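Eltus G2: par de pinzas manuales para captura de tareas

Tiempo de lectura: 2 minutos

El conjunto Eltus G2 se entrega por pares, una pinza para cada mano, con cubo marcador, cable y soporte de pecho. Pesa 303 g por pinza y trabaja hasta 60 minutos seguidos.

Antes de cada sesión conviene revisar el tornillo central, las almohadillas de malla y las rejillas de ventilación — estas últimas con un cepillo seco, nunca con aire a presión. El cubo tiene que quedar firme en su base. Si se mueve, hay que cambiar el adaptador y repetir la calibración.

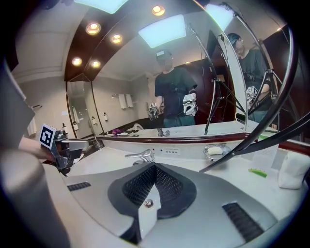
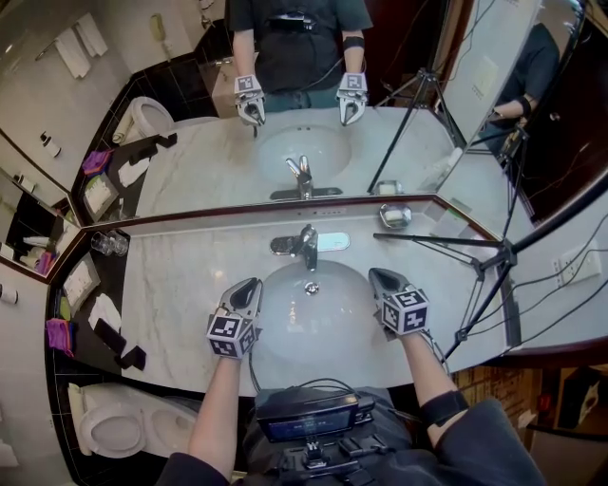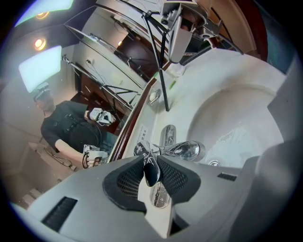
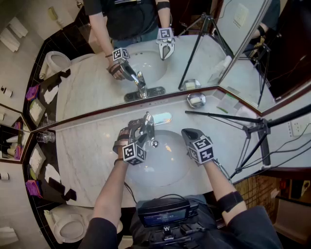

Puesta a punto en un baño con encimera, lavabo y espejo. En la última toma, la mano izquierda sujeta la palanca del grifo.

Mantenimiento

Las almohadillas se sustituyen cada 500 ciclos. El recambio Tagle incluye 6 unidades y se monta sin desarmar la carcasa. El cable debe pasar junto al antebrazo, con holgura suficiente para girar la muñeca.

Las reparaciones de carcasa y lente se hacen solo en el taller de Rondano. Consultas técnicas: Elmarie Moodley.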